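The Robot That Practices Letting Go

At the Hodus lab, a team taught a robot arm to handle cloth by showing it how to give up and try again

By Philomena Geraghty
April 27, 2025

Chibuzor Danladi folds his own laundry badly. He told me this within a few minutes of meeting me, while he was looking for a chair that didn't have a box of cables on it. His shirts go into the drawer in a sort of roll. His sister has complained.

For two years he has led a small group at Hodus, a robotics lab on the second floor of a former print works, and the group has worked on little besides cloth. Towels, pillowcases, sweatshirts, dish rags. The question they started with sounds narrow. When a robot grabs a piece of fabric and gets it wrong, how should it find out, and what should it do next?

Rigid objects are forgiving by comparison. A mug has one shape. If a robot knows where the handle is, it can plan a path to the handle, close its fingers, and expect the mug to come up in one piece. A towel has no fixed shape at all. Push on one corner and the far side may slide, bunch up, or do nothing. Two layers lying flat together can look the same as one. A gripper that was meant to take the top layer often takes both, and the robot goes on with the rest of its plan as though everything were fine.

"The mistake happens early and you pay for it late," Danladi said. "It picks up two layers, carries them across, lays them down, and only at the end does the fold look wrong. By then there isn't much to fix."

Most of the lab's earlier systems were trained in the usual way. A person guides the arm through a task many times, the cameras record what the arm sees, and a program learns to connect the pictures to the motions. Do it enough and the robot can repeat the task by itself. The group had 1,000 recordings of this kind when Danladi took over the project, nearly all of them clean. The people doing the guiding had been told to start over if they made an error, and the spoiled attempts were deleted.

He thinks that was the problem. The robot had seen good folds almost without exception. It had never been shown what a bad grasp looked like from close up, and it had certainly never been shown a way out of one.

So the group began to collect bad grasps on purpose. A person would steer the gripper into a poor position: too deep in the fabric, across a fold, or resting on top of the cloth with nothing between the fingers. Then, without stopping the recording, the same person would back the arm out and try again. Each recording was marked at the moment where the person decided the grasp had failed. They called these pieces of data releases, and the name stuck to the method as well.

They made 171 of them. I asked whether that was the number they had planned. It was not. The lab had to give up the arm to another group in July, and 171 was where they were when it went.

The camera that matters most in this work is the one at the wrist. It is small and it moves with the hand, so its view is always of the fingers and whatever is right in front of them. The picture is rarely pretty. The fingers block a good part of it, and with the arm moving, things go soft. It does have one great advantage, though, in that it is close to the point of contact. An overhead camera can tell you where the towel is. It has a much harder time telling you which layer you are about to pinch.
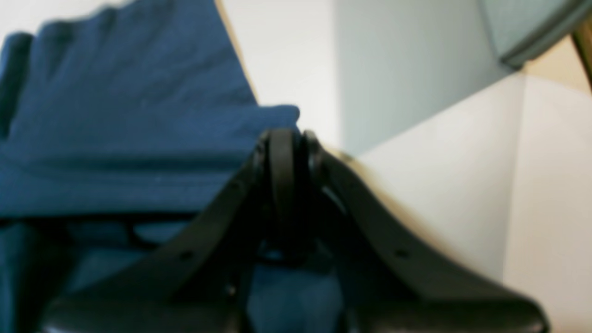

The gripper at work over folded blue cloth, as the wrist camera sees it. The left finger lies across the lower part of the fabric.

Danladi likes to put wrist views up on the big monitor and ask visitors what they would do next. I did poorly. In several cases I was sure that the fingers were between two layers, and he showed me, by playing the recording forward, that they were on top of both. Folds make shadows, and so do gaps, and at that distance I couldn't tell them apart. People who have guided the arm for a few weeks get better at it. They look at the thick edge of the fold, he said, and at how the material under the finger is creasing.

The trained program does something like this too, although the group is careful about how it describes it. What they have is a second, smaller program that runs beside the main one. It takes in the wrist view and gives back a single score for how likely it is that the current grasp will have to be redone. If the score stays high for long enough, the main program is interrupted, the fingers open, and the arm follows one of the backing-out motions it learned from the releases. Then the main program starts again from wherever the cloth has ended up.

That last part took the longest to get right. In early versions, the robot would let go, return to its exact starting position, and make the same poor grasp again. It could do this many times in a row. There is a recording of it that the group plays at parties, set to accordion music. The fix was to have the arm back away only a short distance and to look again from there, so that the view was a little different each time. The slight change was usually enough to produce a different choice.

The group tested the finished method with 100 folding attempts, using cloths the robot had not handled in training, and ran the older program on the same cloths laid out in the same starting positions. The new method finished more of the folds. Danladi asked me not to print the percentages until the paper has been through review, and I agreed. He was willing to talk about where it fell short. It does well with thick material, where the edge of a fold stands up and casts a clear line. Thin cotton gives it trouble. Shiny linings give it a great deal of trouble, and the score jumps up and down so quickly that the arm seems to twitch.

It is also slow. A robot that is willing to stop and let go will sometimes let go of a grasp that was perfectly good. The group can set how cautious the program is, and at the most cautious setting a single towel becomes an afternoon project. They ended up with a middle value, picked by trial and error. Danladi would like to have a better reason for it than that.

Others in the field have doubts of a different kind. A researcher at Loster, a company that builds sorting equipment for commercial laundries, read a draft of the paper and told me that she admired it but wouldn't use it yet. Her machines handle cloth in bulk, with clamps and rollers, and a wrong grasp costs them very little. "We drop it back in the bin and take another one," she said. For her, the release score would have to come from a much faster camera and work on wet fabric, which the Hodus group has not tried.

Nitel, which makes software for training robot arms, is more interested. It has asked for the recordings and plans to test whether the same idea carries over to cables and plastic bags. These share some of the trouble with cloth, in that they change shape when touched and hide parts of themselves. Danladi expects bags to be the harder of the two.

The point about the data may travel further than the method does. Many labs still throw out failed attempts, partly from habit and partly to save storage. The Hodus group went back through its old drives hoping to find some of the deleted recordings and recovered almost none. A few labs that heard Danladi speak about this have since told him that they now keep everything. He worries a little about that as well. A failed attempt with no mark on it, he said, can teach the robot to fail, and marking them is dull work that someone has to do by hand.

The next round of recordings is already under way. The money comes from the Mac an tSaoi fund, a small grant program for work on home assistance, and it covers one more year and a second arm. With two arms the robot can hold one layer down while it lifts the other, which is how most people do it. It also means two wrist cameras, two scores, and a new question about what to do when one hand thinks the grasp has failed and the other doesn't. For now, whichever hand is worried wins, and both let go.

Before I left, Danladi ran the single-arm system for me on a gray dish towel. It went down, closed its fingers, waited, opened them, and moved back a bit. It went down again. On the third try it kept hold and brought the edge across, not quite straight. He reached over, pulled the towel flat, and started the next run.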